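Burger night: how do you keep the bottom bun from going soggy?
Svitlana Hutsuliak

Mine fall apart by the second bite! What goes on first?

Vira Mykhailiuk

Lettuce, right on the bun! Frilly kind, big enough to stick out all over. I build on a tray lined with white paper (so easy to clean up!) and the cheese goes over the patty.

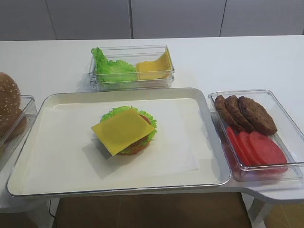
Cheese on, top bun next!

Hussam Yammine

Toast the buns. Also I love pickles.

Oleksandra Kobzar

Vira's way works for me too, and mayo under the lettuce is so good!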